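Forums > Manipulation > Perception and Planning > Grasp pose jitter

Search this forum Advanced

Grasp pose jitter on long objects, planner keeps re-targeting
6 replies

ozuccaro
Setup is a fixed camera beside the table, a wrist camera, and a parallel gripper. Pick target is a cucumber lying diagonally on a cutting board. Segmentation from the fixed view is clean. The grasp pose is not. The long axis estimate is fine, but the center slides along it between updates, and the planner replans every time the target moves past tolerance. The arm ends up hovering. 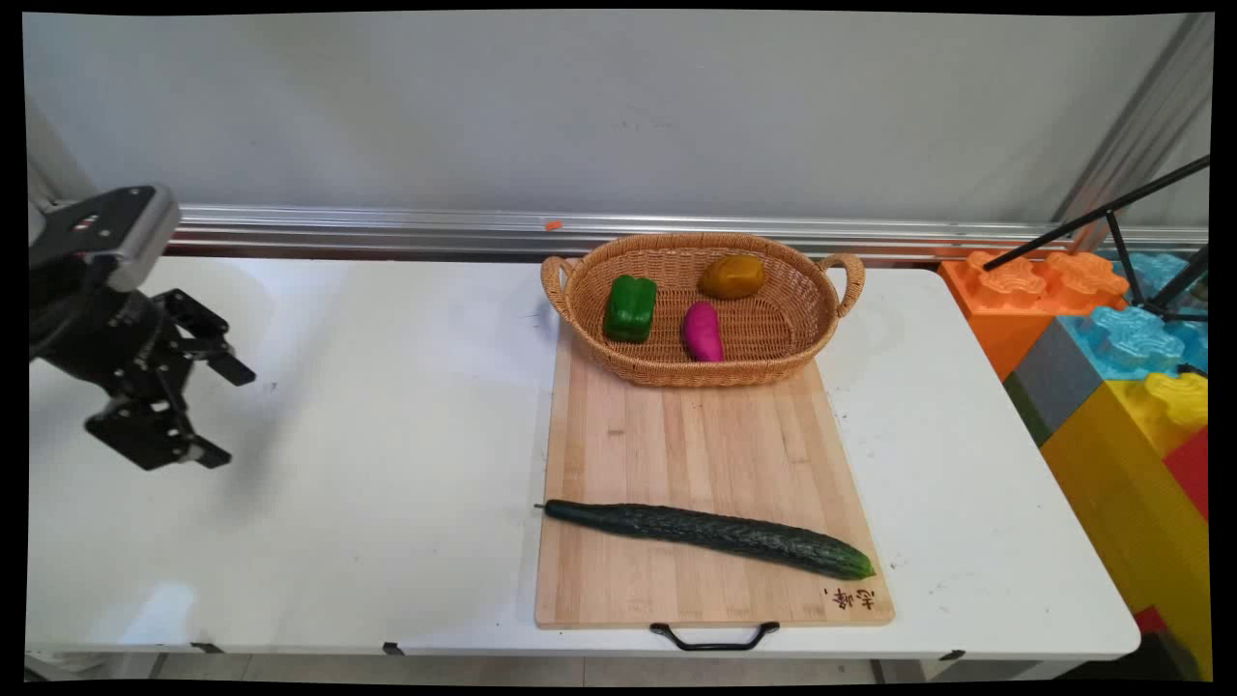

I fit the axis with PCA on the masked points and take the centroid as the grasp center. Replanning is triggered by a 2 mm shift. I log 200 pose estimates per attempt and can post the spread if anyone wants it. Same code on the bell pepper and the potato settles almost at once.

Share (2)

tgunawan
Your centroid is a mean over visible points, so any dropout at one end pulls it toward the other. On a potato you lose a few points and the mean barely changes. On something long it changes a lot. Use the midpoint of the extents along the axis, with the outer percentiles trimmed.

a_valentini
Disagree that the estimator is the first problem. 2 mm is below what most depth cameras repeat at that range. You could have a perfect midpoint and still trip the trigger. Filter the pose and widen the trigger. A grasp on a cucumber does not care where along the length it closes, within reason.

tgunawan
It cares if the thing tips when lifted. A low-pass on a biased estimate gives you a smooth biased estimate.

a_valentini
Sure, but he reported jitter. He did not report tipping. Fix what is in the log.

ozuccaro
Tried both. Trimmed midpoint cut the spread along the axis noticeably. Raising the trigger to 20 mm along the axis and leaving it tight across it stopped the replanning. I had been using one scalar tolerance for the whole position, which in hindsight makes little sense for this shape.

Second question. I wanted the wrist camera to refine the pose before descent. The refinement node accepts whatever the wrist detector returns, and with the open fingers over bare surface it still returns a low-confidence box now and then, usually on the fingers or the linkage.

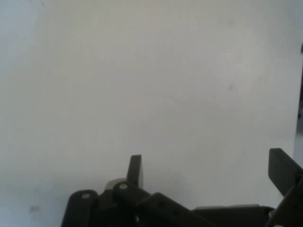

The confidence threshold alone does not separate these from real detections at partial view. Set it high enough to kill the false boxes and it also drops the cucumber when only one end is visible.

Share (1)

egrasso
Mask the gripper. Render it from the joint state into the wrist view, dilate the result, and throw away any detection that mostly overlaps it. A static mask only works at one finger opening.

Then gate on geometry. Project the fixed-camera pose into the wrist view and skip refinement when it falls outside the image. There is no point asking the detector about an area where the other camera says there is no object. Also check the age of the pose. I drop anything older than 200 ms before fusing, otherwise the projection lags behind the arm and the gate rejects good boxes.

Share (4)

a_valentini
Agree on the mask. The gate worries me. If the hand-eye calibration is off, it will reject correct detections and you will never see them. Log the rejects with the reason attached.

ozuccaro
Logging rejects is easy enough. I will do the rendered mask first and leave the gate behind a flag until I have redone the hand-eye calibration.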